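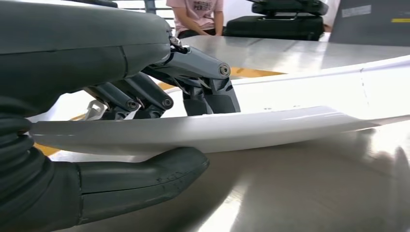 Home Bench Kitchen Hand teaching Grippers Storage

Workshop tips: teaching a robot hand to hold long, curved plastic

Notes for small shops that record tasks by remote control or by moving the arm directly. They were written for panels, trim and covers handled on a steel table, with a hand that has separate fingers and a thumb.

1. Choose the grip before recording.
Three fingers on top and the thumb underneath will hold a long panel by one end. Place the fingers first, then close the thumb. If the thumb closes first it lifts the near edge, and the fingers land on a slope.

2. Spread the fingertips.
Fingertips set close together act as a hinge. The far end of the panel then swings when the wrist turns. Leave a finger's width between contacts where the part allows it.

3. Limit the closing force.
Thin plastic bends before it slips. Raise the force in small steps until the panel stays put during a slow lift, then add 20 percent and stop. We keep a written value for each part, not for each material.

4. Wipe glossy faces.
Use a dry lint-free cloth on the part and on the fingertips. Finger oil changes the friction from one recording to the next. Scuffs on a thumb tip are harmless until the coating starts to peel – then replace the tip.

5. Slow down at contact.
Under remote control, move at normal speed to 15 mm above the part, pause, and finish at the lowest speed setting. The pause also gives you a clean place to cut the recording.

6. Slide first, lift second.
Draw the panel toward the arm until the held end clears the table edge. Lift from there. A straight lift from the middle of a polished table drags the far end and leaves marks on both surfaces.

7. Watch the wrist view for glare.
Brushed steel and glossy white plastic both reflect overhead lights. Turn off the lamp directly over the table, or lay down a gray mat. Keep the same lighting for the whole set.

8. Vary the start.
Shift the panel a little and turn it a few degrees between runs. Our Clukent set has 251 runs. We kept 200 and dropped the ones with a regrip halfway through.

9. Guiding by hand.
Hold the arm above the wrist, never by the fingers. Joint pins and linkages are easy to knock out of line. Record the path by hand, then add the grip from the controller as a separate step.

10. File the notes with the data.
Part name, force value, speed setting, lamp on or off. The Nidov and Vutside folders were recorded without lamp notes and had to be done again in April.

Tip 6 was adapted from the Weerasinghe bench sheet.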